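Moltard Language Exchange Board
Forum index > Learning Chinese > Reading and characters

Thread: Learning characters from forms and cards instead of a textbook?

blorente_zh
Posts: 431
Hello everybody. I am Begoña, I study Mandarin for three years now, in the evenings, and I live in Clondden, where there is one Chinese supermarket and no evening class any more. My speaking is acceptable. My reading is very bad. I can follow the dialogues in my textbook, but when a friend sent me a form from a Chinese website I could not find where to write my own name. I knew the word 名字, of course. The form said 姓名 and I stopped there like a mule.
So my question is this. Has anybody here learned to read from forms, tickets, labels and cards, and left the textbook aside for some months? I would like to know in which order you did it, and if it is worth the time for a person who does not live in China.

hosoda_line
Posts: 1,387
I did this with Japanese before I did it with Chinese, so maybe I can help. My advice is to start with forms, because every form asks the same things. Name, sex, date of birth, address, telephone, signature. When you know these words you can open almost any form and feel at home in the first half of it. The second half will be horrible, but this is normal.
I made a sheet with two columns, the spoken word and the form word. 名字 and 姓名. 生日 and 出生日期. 电话 and 联系电话. I put it on the door of the fridge. After one month I took it down.
Chiyo

lokyiu_p
Moderator
I will disagree a little, sorry. Form language is a very small island. You learn to recognise 性别 and 民族 and 住址, and you feel strong, and then you open a children's story and you cannot read a page, because a story is made of verbs and small words. I have seen several people on this board spend half a year on menus and signs. They could order noodles very well. They could not read a message from their mother-in-law.
I grew up with Cantonese and traditional characters, so my case is different, but when I moved to simplified I used short news and comic books. I would do forms for two weeks as a holiday and then go back to real sentences.

blorente_zh
Thank you both. Lok-yiu, I have no Chinese mother-in-law, so the noodles are perhaps more urgent for me! But I understand the point about the verbs.
One question for Chiyo. Do you write the words by hand, or only read them?

hosoda_line
I write them by hand, each one in a full line, and I say it aloud. My husband thinks I am praying. Lok-yiu is correct that it is a small island, but a beginner needs one place where she can stand. I would not call two weeks enough. For me it was two months with 20 minutes in the morning.

Zihan_L
Posts: 96
Native speaker here, from the north. My English is not perfect so please forgive me.
I think you both are a little bit right. The vocabulary on forms is formal and short, and in daily talk we don't use it much. If you ask a child "你的姓名?" you sound like a policeman. So please learn these words for reading, and do not carry them into your speaking. Begoña, be careful also with 性别. On forms the answer is only one character, 男 or 女. A learner once wrote 女人 on a form in our office. Everybody understood, but it looked strange.
And for dates, remember the order: year, month, day. This is easy marks in any test.

ditberg_tom
Posts: 12
I tried the graded list of 2,076 characters that somebody posted here last year. I got as far as the letter D, because it was in pinyin order, and now I know many characters which begin with B. I do not recommend it.

lokyiu_p
Moderator
That list was removed from the resources page in September. Please do not learn characters in pinyin order, it is like learning French by reading the dictionary from the front cover.

yuto_h
Posts: 208
Sorry that I come back to the first question. I think the difficulty with forms is that they are boring, and what is boring I forget before lunch. For me it works much better when the subject is something I like. I am a fan of Korean pop music, and many fan goods made for Chinese fans use the style of official documents: cards, tickets, certificates, with the same headings as the serious ones. I learned 出道 (to make one's debut) in this way, and 家族, which I knew only as "family" in a cold dictionary sense. Fans use it for the fan group also. I never met 出道 in a textbook, and now I see it in every entertainment article.
I bring such cards to our study table. We each take one, read it aloud and then make the same card for ourselves, with our own name and our own "debut", for example the first day at work. It is a good exercise for people who are shy, because the sentences are so short. I put two pictures. 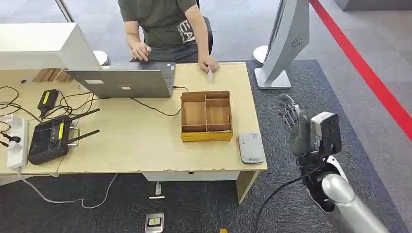
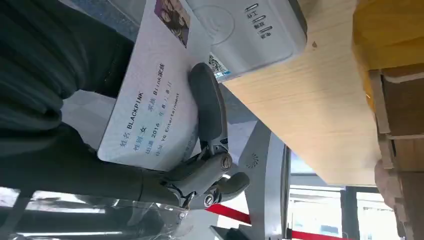

Study table. The second one is the BLACKPINK card, with 姓名, 性别, 家族 and 出道 to read.

blorente_zh
Yuto, this is wonderful! I read 姓名 immediately and I was very proud. 出道 I had to look up. So the debut is 8 August 2016, and I read the date alone, without help — year, month, day, as Zihan said.
I will do the exercise with my own debut. Perhaps the day I opened my first Chinese book. What verb should I use if I am not a singer?

Zihan_L
You can write 出道 as a joke, people will smile. For a serious card, 入职 is for starting a job and 入学 for starting school. For starting to learn Chinese I would write simply 开始学中文.
A small correction for Yuto. 家族 in normal Chinese is more the big family, with grandparents and cousins and the family history. For your parents and sister you say 家人 or 家庭. Please don't introduce your husband as your 家族.

lokyiu_p
Moderator
I still think it is a small island, but it is a more cheerful one than the tax form. Begoña, if you like music, look for short interviews with singers. They have the same vocabulary and they also have verbs. When you can read one paragraph of an interview, you can leave the cards.

yuto_h
Zihan, thank you for the correction, I will tell it to the others. I have used 家族 wrongly in one email already, to a landlord. He did not answer, but I think it was for another reason.

hosoda_line
Begoña, if you want my two-column sheet, send me a private message with your email. It has some coffee on it but the characters are readable.

blorente_zh
Message sent, Chiyo. I will start with your sheet for one month and then try the interviews, and I will write here how it goes.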